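From the bench: the arm that wouldn't let go

Well, I promised last issue I'd write up the December business once I'd calmed down about it, and it's taken me until now, so make of that what you will.

For newer readers, the Giltside bench is the two-arm setup at the back of the workshop, the one with the spotty wallpaper panels on three sides. We use it for cable jobs: untangling, coiling, sorting, anything with a long floppy lead on it. Nabila Chin looks after the software side and I do most of the hardware, which in practice means I own a lot of hex keys and get blamed for the squeaks.

The fault showed up on run 514 of the headphone task. It's a simple enough job on paper. Two pairs go down on the table with their cords crossed over each other, and the arms have to pick them apart and leave them separated. We'd been doing it for weeks with hardly a hiccup. On 514 the left gripper took hold of a cord, the right one took hold of the same cord further along, and both of them pulled. Ordinarily the force limit kicks in and one side lets go. This time neither did. They leaned back like two kids with a skipping rope, the cord went tight as a guitar string, and then the plug came off the end and went past my ear at a speed I'd rather not estimate.

No one was hurt. I want that in print early because the story has grown a bit in the retelling, and my mother rang me about it. I did have my safety glasses on. What I didn't have was any business standing where I was, leaning in over the front rail to get a better look, and I've written that up in the incident log under my own name.

I hit the stop straight away and the arms froze, still gripping. That was the second surprise. I'd always assumed the stop would slacken everything off. It doesn't on our setup, it holds position, so I had what was left of a cord under full tension between two grippers and no quick way to release it. We ended up snipping it with the long-handled cutters, with the pair of us standing well off to the side.

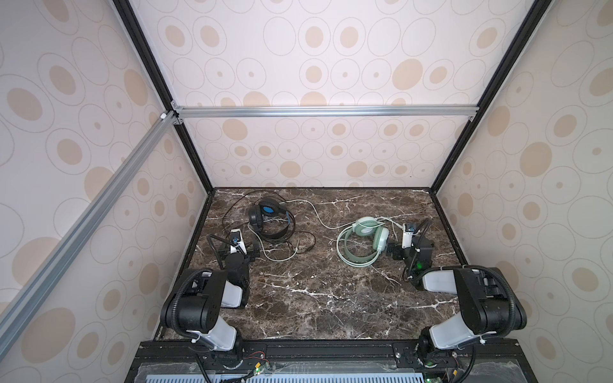

Black pair, green pair, and two leads crossed over each other on the left.

So what went wrong? Nabila went through the logs that night (I made the tea, that was my contribution) and found that the force readings from the left arm had stopped updating 20 seconds before the pull. The last good number just sat there, looking perfectly healthy, and the controller believed it. The right arm's limit was working fine, except that back in October or so I'd raised it for a stiffer Bilyk cord we were trialling and never put it back. That one's on me. Either problem alone we'd have got away with. Together they cost us a pair of headphones and a fair bit of my dignity.

The frozen readings took longer to chase. I swapped the data cable, no change. I swapped the Trakgate interface card with our spare, no change. In the end it was a connector at the base of the arm that had worked itself half out, and if you bent the arm just so, it lost contact and came back again. Arnout Hermans found it in 2 minutes by wiggling things, after I'd spent the better part of a fortnight being methodical. I've bought him lunch and we'll say no more about it.

Changes since then, for anyone running something similar:

The controller now checks the age of every force reading as well as its value. If one goes stale, both arms stop and the grippers ease open. We tested that with a bit of old washing line before we went anywhere near a real cord.

There's a separate release button next to the stop. Stop first, look, then release. Please don't press both at once, I've tried it and you get an error message that helps no one.

Force limits reset to the standard setting at every start-up. If you want them higher for a job, you have to type it in each time, and yes, it's annoying.

There's tape on the floor, and when the arms are live you stay behind it. I'm the worst offender, so feel free to yell at me.

We're up to run 915 now with no repeat of it. We've had dropped cords and one truly impressive knot, but nothing has been pulled tight and nothing's gone flying. The next thing on my list is strain relief on all the base connectors - Zonetti make a clip that looks about right, and if anyone's used them I'd love to hear how they hold up before I order a bagful.

The full log with Nabila's plots is in the shared folder, last updated June 7, 2024. Her notes are far better than mine and don't mention my ear once.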